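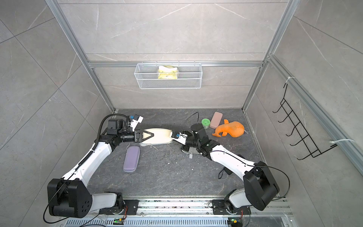

Tuesday, dye bench, madder again

Started at 8:15 with the second madder bath, the one I set soaking last night in the big enamel pot. I had promised myself I would leave it alone until morning and I very nearly did (one stir before bed, no more). The Karkell roots are chopped coarser than what we used to buy, and they seem to want the long soak. By breakfast the water was a lovely brick color and smelled like a garden shed.

Weighed out 563 g of the Flastell wool, the plain two-ply, already scoured and mordanted with alum last week. Into the pot at 9:00, heat on low. I kept it at 50 C the whole time, and I do mean the whole time, because the June batch went brown on me when I wandered off to answer the phone. The Zarnetti thermometer reads a little high compared with the old glass one, so I went by the glass one and wrote both down on the card.

Out at 11:30. Oh, it's a pretty red! Warmer than the sample card, more tomato than brick, and very even except for one skein that had its tie too tight and came out with a pale band. Whoever ties the next lot, please use the loose figure eight — you should be able to get two fingers through it. I've set the banded skein aside for the mitten kits, where it won't matter a bit.

Second dip in the same bath after lunch, smaller skeins, no fresh root. Came out a soft coral that I like almost better than the first. A third dip might still give us a peach, so the pot is staying where it is with the lid on. Please don't pour it out.

Stock, for the July order: the scale says 2459 g of madder left in the bin and 1445 g of alum in the jar. Plenty of alum. The madder will see us through the Tran blankets if the thirds work, but I'd feel easier with another bag on the shelf.

Still to do: rinse the corals once more, cut snippets for the card, and try a pinch of chalk in the next bath. Our water is soft here and I keep forgetting that.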